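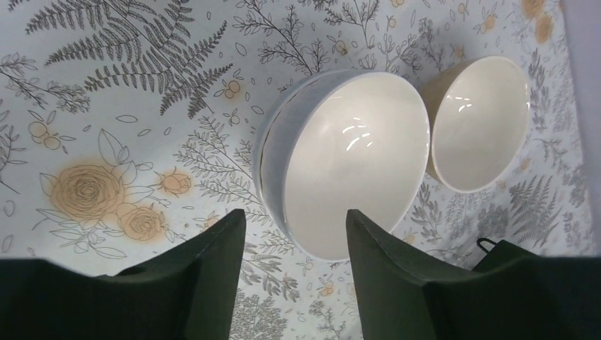 Two white bowls on the cloth, as the gripper camera sees them

Hello all,

I went along to the Plaltix open day on October 1, 2026 and promised a few of you a write-up. It was brilliant! The star for me was the dish rack demo, which they call Judero. Two arms, a pile of bowls and a wire rack on a table, and the arms get on with loading it. I stood there far longer than I meant to.

What surprised me was how awkward a bowl is. Plain white ones shine under the lights, they sit close together, and there's hardly any room for a finger between two rims. Doğukan Ertürk was running the table and let us ask whatever we liked, including my very basic question about why anyone would start with crockery. His answer was that everybody already knows what a properly loaded rack looks like, so visitors can judge for themselves. Fair enough -- the people next to me were certainly judging.
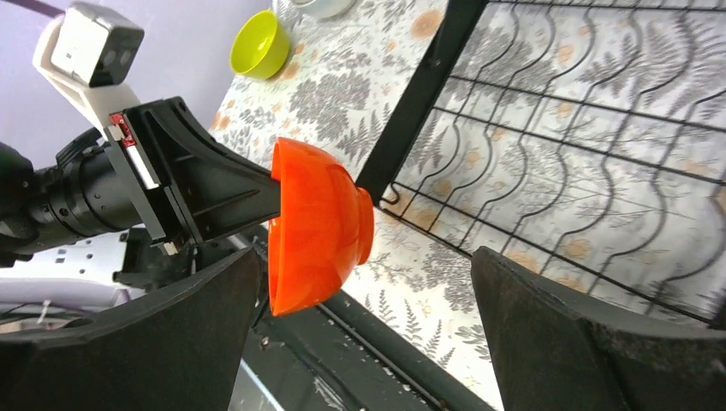 Orange bowl hanging from one finger beside the rack

I liked the holds best. I'd expected a neat pinch every time, but a bowl can end up dangling upside down off a single fingertip and the whole room leans in. Doğukan said they have logged 156 runs on this table since February and want 200 before they change anything on the grippers.

Güven Bozkurt wrote on the list:
> Was it all driven by someone behind a curtain? The last
> demo I went to (Trundetti, I think) had a chap with a
> joystick and they only owned up when asked. Also, can
> you tell what they had on the table? I'd like to try
> something similar with our own arms, and I don't know
> if I need matching bowls or a real mixture.

Güven, I did ask! They do both. For the first part of the afternoon one of the team drove the arms by hand, and said so, and after the tea break they ran on their own. The second part was slower, with more pauses.

As for bowls, go for a mixture. They had different sizes and colours out, some stacked, and a busy flowery cloth underneath, so it's a proper test for the cameras.

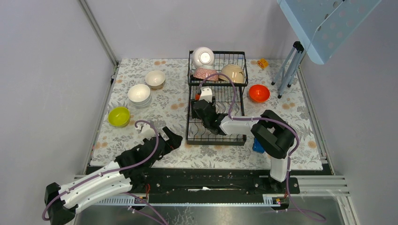
Both arms at work, one gripper down in the front of the rack

There's another open day planned at the Mazza building, and I'm hoping to go with 3 others from the list. Room for 2 more in the car if anybody fancies it. Write to me off-list, please, and say where you'd need picking up.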